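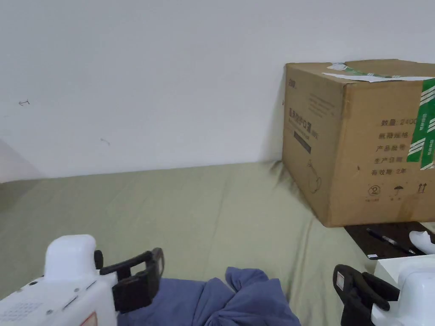 2 min read

Week 2 handout: Reading a carton before you open it

Welcome back, everyone! Last week was all tape and folding, and this week we get to my favourite part of the unit, the printing on the outside. A plain brown carton will tell you a surprising amount if you give it a minute.

Start with the words. Our carton is labelled in Chinese, and you don't need to speak the language to learn a handful of terms:

数量 quantity
纸箱规格 carton specification
产品批号 product batch number
生产日期 production date
有效期 shelf life

The shelf life on this one reads 2年, or two years. Lovely and clear, but a shelf life is only useful alongside a production date, so always read those two lines together. The quantity is printed as 2400, although the green tape covers part of the last digit. Write it in your notes with a question mark and check it against the packing slip.

Now the little symbols along the bottom (I could talk about these all day). The umbrella means keep dry. The pair of arrows means this way up. The circled 2 is a stacking limit, and plenty of people walk straight past it!

Tape is worth a look too. Note the colour, any stripes, and whether a strip is torn or peeling, as the white one is along the top edge. Don't guess at how it got that way, just record it.

Choosing a spot: a bed is fine for sorting at home, but heavy cartons belong on the floor or a solid bench.

For next class, find a carton at home and copy out every word and symbol on one face. Heriberto Ochoa has kindly lent us the Erbridge label sheets, so we'll compare your notes with those. Bring a pencil, and a ruler if you have one.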